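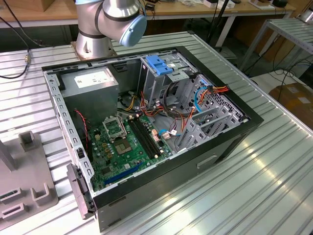 ## Cell notes: resetting the PC assembly bench

2024-01-22

The PC cell had its fixture re-taught over the break, and several people have asked what changed. This covers the work done so far and what to check before you run it. The short version is that the arm is back in service at reduced speed, the old offsets are gone, and anyone with a saved program from before the reset needs to touch up their points.

The trouble began with the part fixture. After a few months of use it had crept on the slats, and the pick points for the memory and the processor no longer matched where the parts sat. Esperanza Aguirre pulled the log and found 21 failed picks in 100 cycles, nearly all on the same side of the fixture. We had been correcting for this in software, one point at a time, and the corrections had started to fight each other. She wiped the lot and started over from the base.

The order of work was:

1. Check the base bolts and re-mark them with paint pen.
2. Clear the slats under the fixture and clamp it down again.
3. Teach a new table frame from three slats, using the pointer tool.
4. Teach the fixture frame from the table frame.
5. Teach the computer case last, with the case in its working position.

Step 5 is the one people skip. The case has no clamp of its own, so it gets set down by hand against the stops in the Mudgway layout drawing. If it goes down at a different angle, the socket moves and the arm will not know.
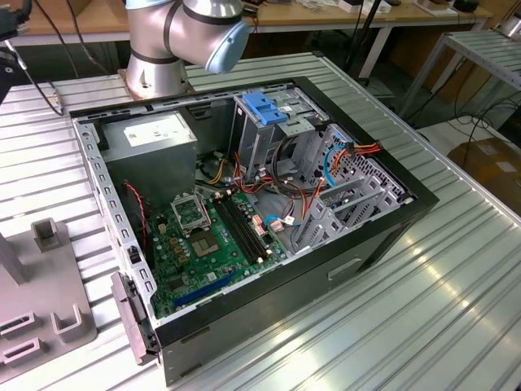
Cable routing took longer than the teaching. The arm's own line had been pulled tight at full reach, and the wrist would fault near the end of its travel. We gave it more slack and ran the far positions again with no fault. Inside the computer there is a second problem, which is that the power and data cables loop across the middle of the chassis and can spring up after you push them down. The socket bracket and both memory slots need a clear approach from above. With the bracket lifted open and the loops kept over toward the drive cage, the arm has the room it needs. Look at this every time you swap the case, and tuck the thin red and black wire against the side by the power supply.

Speed is limited to 70 percent for now. Inserts run at 49 percent, and that figure stays until we have a full log with the new frames. Please don't raise it from the pendant. If a program seems slow, write it on the sheet and we will look at the approach moves first.

The fingertips were changed at the same time. We had a worn pair from Ruvberg and replaced them with the thin metal ones from Flolar. They reach into the fixture slots better, but they are less forgiving if the part is tilted. Close the gripper slowly on the first pick after any change and watch the tips from the side. If they touch the fixture before the part, stop and re-teach that point.
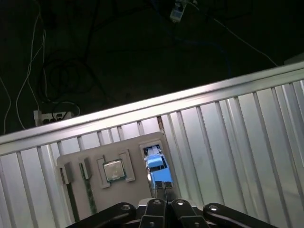
Grip force is set lower than it was with the old pair. Small plastic parts will mark if you squeeze them, and a slot holds them well enough that you don't need much. Processors are a separate setting, stored under its own name in the Stilach program folder. Load that one before you go near a chip.

Still to do: a stop block for the case so it lands the same way each time, a proper clip for the arm cable, and a printed copy of the frame values for the binder. The stop block is drawn and should be on the table in March. Until then, run the three-point check at the start of each shift and write the result on the sheet, including when it passes. Questions about the frames go to Esperanza.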